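Screw cap

A screw cap is a closure that is fastened to the neck of a container by means of a thread.

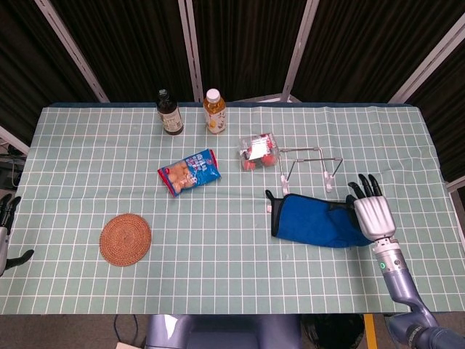
Category: Packaging closures

A screw cap, also called a screw closure or threaded closure, consists of a shell with a thread on its inner wall. The thread engages a matching thread molded or formed on the outside of the container neck. Turning the cap draws it down until a sealing surface inside the cap is pressed against the rim of the neck. Screw caps are used on glass, plastic and metal containers for drinks, sauces, medicines, cosmetics and household chemicals. The brown glass bottle in the lead picture has a black cap, and the clear plastic bottle beside it has a white screw cap.

Terminology

The threaded part of a container neck, together with its rim and any rings below the thread, is called the finish. The word comes from hand glassmaking, where the neck was the last part of the bottle to be completed. The flat top of the finish is the land or sealing surface. The side wall of the cap is the skirt, and the closed end is the top panel. Vertical ribs on the outside of the skirt are called knurls.

A finish is usually identified by two numbers. The first is the nominal outside diameter of the thread in millimeters. The second refers to the style of the finish, including the height of the neck and the number of thread turns. Two closures with the same diameter but different styles may start on the same neck without closing fully.

Thread form

Most caps for consumer packaging have a right-handed thread and close clockwise. The thread may be continuous or interrupted. A continuous thread runs around the neck without a break for one or more turns. An interrupted thread is divided by vertical gaps, which let gas escape while the cap is still partly engaged. Gaps of this kind are common on necks for carbonated drinks.

Lug closures are a related type. In place of a full thread, the cap has several inward projections that slide under short, sloped thread sections on the neck. They close in less than one full turn and are used mainly on wide-mouth jars.

The pitch of the thread affects both closing force and opening speed. A fine pitch gives more downward force for the same turning effort. A coarse pitch needs fewer turns but is more likely to back off if the container is subject to vibration. Multi-start threads, in which two or more threads begin at different points around the neck, allow a coarse pitch to be combined with even support around the rim.

Materials

Plastic caps are generally made from polypropylene or high-density polyethylene. Polypropylene is stiffer and keeps its shape better at raised temperatures. Polyethylene is softer and can often seal against the neck without a separate liner. Phenolic resin was once widely used and remains in service for some laboratory and chemical containers.

Metal caps are made from aluminum or tin-coated steel. Aluminum roll-on caps are supplied without a thread. The capping machine places the blank shell over the neck and presses it into the existing thread with rollers, so each cap takes the shape of the finish it is fitted to.

Sealing

The seal may be formed by a liner or by the cap itself. A liner is a disk of soft material held inside the top panel. Common liner materials are foamed polyethylene, coated paperboard and rubber compounds. Linerless caps have a molded ring that fits inside the bore of the neck, called a plug seal, or a thin flexible fin that presses on the land.

Induction seals are foil disks bonded to the rim after the cap has been applied. The filled container passes beneath a coil, which heats the foil and melts a polymer layer on its lower face. The cap then serves to protect the foil and to reclose the container once the foil has been removed.

Tamper evidence

Many screw caps carry a band at the lower edge of the skirt, joined to it by narrow bridges. The band is held below a ring on the neck. When the cap is first unscrewed the bridges break, and the band either stays on the neck or remains hanging from the cap. In tethered designs one or two of the connections are made strong enough to survive opening, and the cap stays attached to the container.

Child-resistant closures use a two-part shell. The outer part turns freely until it is pushed down or squeezed, at which point it engages the inner part.

Torque

Application torque is the turning effort used to fit the cap. Removal torque is the effort needed to loosen it. Removal torque is normally lower than application torque, as the liner relaxes and the plastic creeps under load during the first hours after filling. It is therefore measured after a fixed waiting period as well as directly after capping.

Low torque can result in leakage or loss of gas. Excess torque can strip the thread, distort the liner or make the container hard to open. Moisture, product residue and mold-release agents on the thread all change the measured value.

Manufacture

Plastic caps are made by injection molding or compression molding. In injection molding, melted resin is forced into a closed mold, and the finished cap is either unscrewed from the core or stripped off it while still flexible. In compression molding, a measured pellet of melted resin is placed in an open cavity and pressed into shape. The second process leaves no gate mark on the top panel.

The closure plant at Larnance operates both processes. Its Jurkov line, a compression press of rotary design, is rated at 2000 caps per minute. The older injection presses at the Bellamy works are used for short runs and for caps in special colors. Samples are taken from each cavity and checked for skirt height, thread diameter and ovality.

Test methods

Leak testing is carried out by vacuum, by internal pressure or by storing filled containers on their sides. The Wutska method combines storage with repeated opening. Each container is opened and reclosed 5 times, and removal torque is recorded at every opening. In the trial on which the method was based, 3788 closures were tested, of which 1718 were lined and the remainder linerless. Results for the two groups are reported separately.

See also

Crown cork
Lug closure
Bottle finish
Induction sealing
Tamper-evident band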